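January, evening

Today I was at the lab until after seven. My hands still smell of lemon, and I have a small cut on my thumb from opening a box, so the two things do not go well together.

We continue with the drink task. Stefaniia Tkachuk wants that we compare two ways of writing the instructions before the policy is trained. In the first way, each recording gets one long sentence for the complete job. In the second way, the same recording is divided into short steps, and each step has its own sentence. We have 3281 recordings now. I labeled 58 of them today in the second way, and it is slow work. The difficult question is always where one step ends. When the gripper has closed but has not lifted yet, is this still "pick up" or already "carry"? Stefaniia says it belongs to "pick up". I wrote it in our guide, in the section called Cenau, after the tool we use for cutting the recordings.

The first result came in the afternoon. With the short sentences, the model makes fewer mistakes in the order of the steps. But it stops for too long between them, as if it waits for somebody to speak. With the long sentence it moves nicely and then forgets the ice. I do not know yet which problem is easier to repair. My feeling is that we should mix both kinds of labels, maybe 2000 recordings with steps and the rest with the long sentence. Stefaniia was not convinced. She asked for a plot, and I promised it for tomorrow before lunch.

I also had an argument with myself about the start positions. If the fruit is always in the same zone, the numbers look good, and they mean very little. So I made a new table of positions, and every item can now begin in more than one zone of the grid. The strawberry was the one I had left too long in the same place in my first plan.
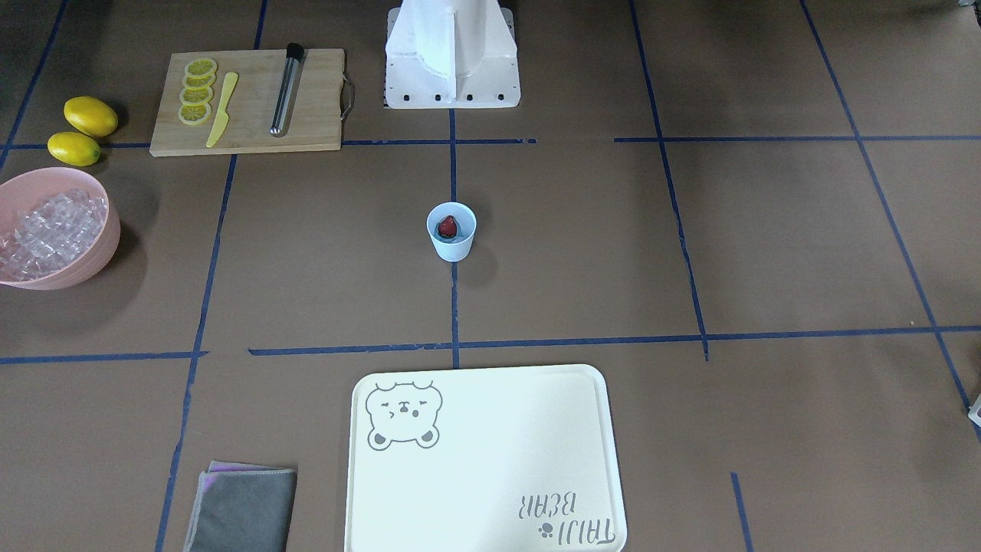
Drink task, layout with the strawberry in the cup and the ice at the left side.

I looked at this layout again at home. The tray is quite near to the bottom, and I want to try one version where it is moved up toward the base. I must also write to Brzozowska about the calibration file – the old one is from before the holidays, and I do not trust it.

Dinner was soup from yesterday. I wanted to read, but I opened the laptop and started the script for the plot instead. It is running now.

Filed under: Lab days, Robot learning

Last updated: January

Recent entries
The Grirketti gripper and wet glasses
Labeling guide, second attempt
Why I stopped using Clotex for my notes
A long train and a short paper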